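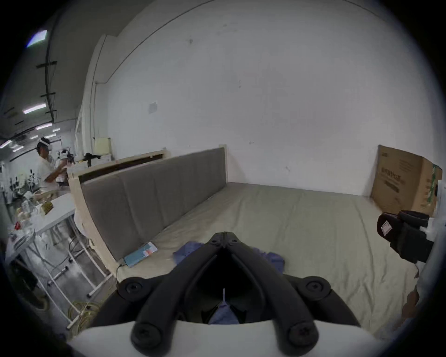
Gripper over the blue cloth, fingers together at the tip

Fingers close but cloth slips out when I lift - class project
Posted in Student Robotics

Zoi Petridis
Hi all, hoping someone has been thru this. We're doing cloth pickup for our class at Firkbridge, hand-held gripper with two long curved fingers, black. Task is grab the blue cloth off the bed, lift, put it down at the other end. Out of 26 tries we got 9 good ones. The rest it pinches, comes up a little, then slides out. Tried squeezing harder, no real change. Demo is in March and I'd rather not redo the fingers. Is it the tips or is it how I'm going in?

Skavent
Both probably. Bare smooth tips are bad on thin cloth. Stick a strip of thin rubber on the inside faces, last 15 mm only - dont cover the whole finger or it won't close right. Then check the linkage screws. Ours worked loose after every long session and the tips stopped meeting square. Looked closed, wasn't. Easy test, pinch a strip of paper and tug. If it pulls out on one side you've got a gap.

Also go for a fold. Flat cloth is the worst case. Push down a bit, slide the tips together so it bunches, then close. Wait a beat before lifting.

Jollari
use a towel instead, way easier

Sotiropoulos
Agree w/ the fold thing, not the towel, she said cloth pickup and the teacher will notice. One more - come in lower. We were stopping 3 mm too high all semester and blamed the grip. Let the tips touch the sheet, it gives anyway. And write down which tries failed and how, ours were nearly all from the same side.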